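Ticket 169: Left hand stops closing partway through a grasp, fault clears itself

Status: Closed, monitoring
Opened by: Dilwyn Jenkins
Assigned to: Ieuan Rosser
Site: Bowen, tabletop cell
Control software: Pondau
Priority: raised from normal to high on the second entry

Problem as reported

During toy handling runs on the tabletop cell, the left hand starts to close on an object and then stops before it has a proper grip. The arm carries on with the lift as if the grasp had succeeded. Pondau logs "finger position timeout, left" and clears it before the operator gets to the screen. The right hand has not done it. Reported in January, four times in one morning.

What should happen is that the arm holds position on a finger timeout and waits for the operator. It is not doing that.

Setup when reported

Standard soft object set, printed cloth over the teal mat. Dividers up behind the table. No changes to the task script since the last good session. Hand speed at the default setting, grip current limit 350 mA on both hands. 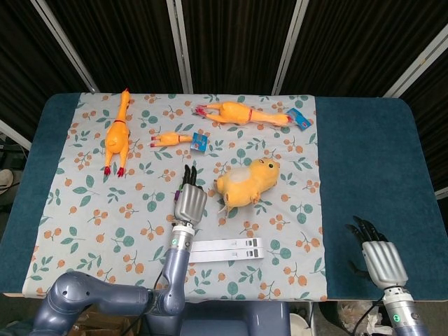 Toy set on the cell table, both hands over the work area.

Entry 1 - Jenkins, 9:40 am

Restarted Pondau and homed both hands. Ran open and close on the left with nothing in it, no fault. Ran it again on the large rubber chicken and got the timeout on the second try. The wrist lights gave no warning at any point during the fault, so they are no use for spotting this one. You have to watch the fingers or read the log.

Entry 2 - Jenkins, 10:25 am

Raising this to high. On the last attempt the hand stopped partway, the arm lifted anyway, and the chicken came off the table and went over the near edge. No one was inside the marked area. I pressed the stop and wrote it up as a near miss. A rubber toy is not going to hurt anyone, but the same script is used for heavier parts on the other cell and I don't want it running there until we know why the arm keeps going.

Cell is locked out for automatic runs. Manual jog only, reduced speed, one person at the stop.

Entry 3 - Rosser, 11:15 am

Pulled the log. There are two separate faults here and we should keep them apart.

a) The left hand drops off the bus for a moment while the fingers are loaded.
b) The arm does not hold when that happens. The hold is sent, but the hand comes back and reports ready, and the script takes "ready" to mean "grasp done."

Fault b is the one that matters for safety. I have sent it to the Nokilau support desk with the log attached. Please keep the lockout on.

For fault a, please check the cable down the left arm at both ends. Flex it by hand with the hand powered and holding something, and watch the error count.

Entry 4 - Jenkins, 1:30 pm

Checked the cable. Wrist end is tight. At the lower end the connector is seated but the strain relief has slipped, so the cable pulls on the plug when the forearm is stretched toward the back of the table. Error count goes up each time I pull it lightly. With the arm tucked in it stays at zero.

That fits with what we saw. Objects near the front edge were mostly fine and the ones along the back were the bad ones.

Also tried moving the targets around in manual jog, with the hand brought in over different spots on the cloth. 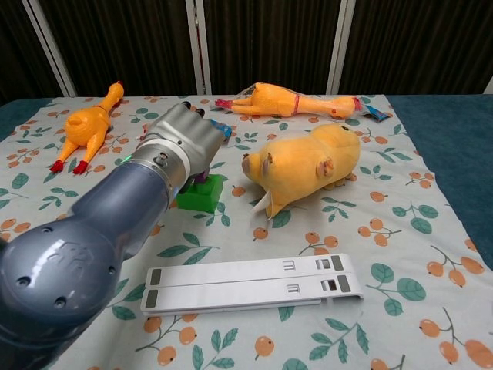 With the elbow bent there were no timeouts at all, soft or hard object. As soon as I reached out to full stretch the error count started climbing again, nearly every time.

Entry 5 - Rosser, 2:10 pm

Good, that is enough to go on. Replace the cable, don't just reseat it. The spare is in the Vodwood cabinet, top drawer. Leave more slack at the elbow than the drawing shows and fit a new strain relief. The drawing is wrong on this and I will get it changed.

Entry 6 - Jenkins, 3:50 pm

Cable and strain relief replaced. Ran 2000 open and close cycles on the left hand at full stretch with a load in the fingers. No timeouts, error count zero. Old cable is tagged and bagged on the bench.

Entry 7 - Rosser

Nokilau confirmed fault b and sent a patch. A finger timeout now latches, and the arm holds until the operator clears it on the screen. Tested by unplugging the left hand during a grasp at reduced speed. The arm held every time and did not move when the hand came back.

Lockout removed. Patch also needs to go on the other cell before that script is run there - Dilwyn to do.

Entry 8 - Jenkins

Patch installed on the other cell and the unplug test repeated, same result. Added "check strain relief, both arms" to the weekly sheet. The right arm cable still has the old routing and I have opened a separate ticket for it.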